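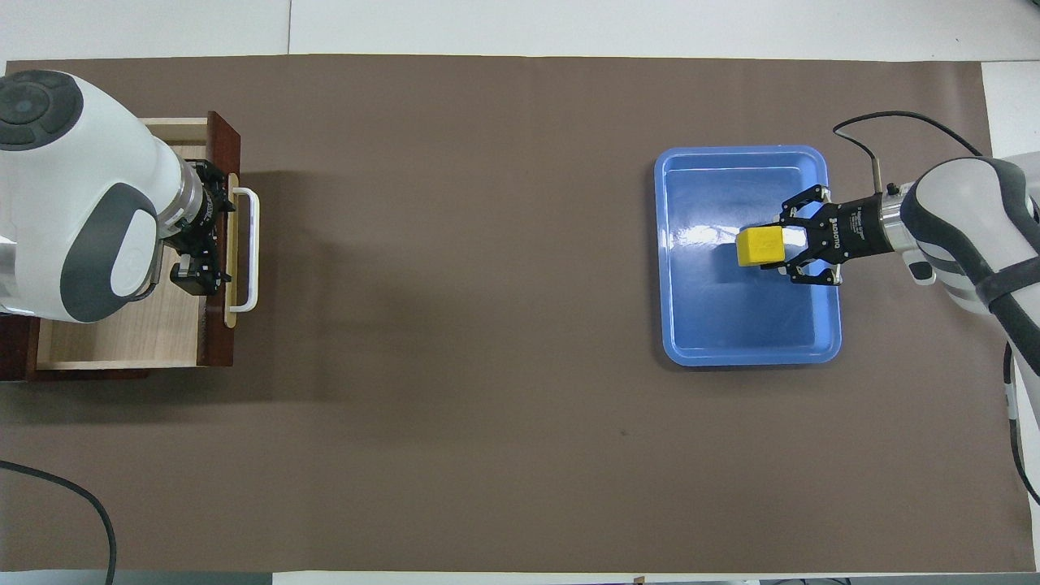
Skavo workshop equipment programme
Progress report to Trerkenia, period ending July
Prepared by: Dewanti Nugroho
Issued: 8 Aug 2024

1. Work completed

The Koster scissor lift at Dultside has been recommissioned following replacement of both lower cylinder seals. The platforms now rise level across the full travel, and the mechanical locks engage on both sides at every stop. The lift was left under load overnight with no measurable drop.

The wheel balancer was recalibrated and its worn centring cones replaced. Repeat readings on the same wheel now agree within the maker's tolerance. The old cones have been scrapped.

Seven of the workshop's air line drops have been fitted with new regulators and water traps. Couplings were changed to a single pattern, so hoses can be moved between bays without adaptors.

2. Work outstanding

The brake tester in bay 3 is not yet in service. The roller covering is sound but the left load cell drifts as it warms up. A replacement is on order – the supplier has confirmed price but no delivery date.

Floor anchors for the second two-post lift have been set. The lift itself cannot be erected until the concrete test result is received.

3. Spending

The seal kits and cones were bought within the parts allowance. The load cell adds 825 to the forecast, excluding fitting. We propose to meet this from the amount held for hose reels, which can wait until the next period.

4. Decisions needed

Approval of the transfer described in section 3.
Agreement to close bay 3 for 2 days when the load cell is fitted.

The lift inspection certificate will be sent separately once the signed copy arrives.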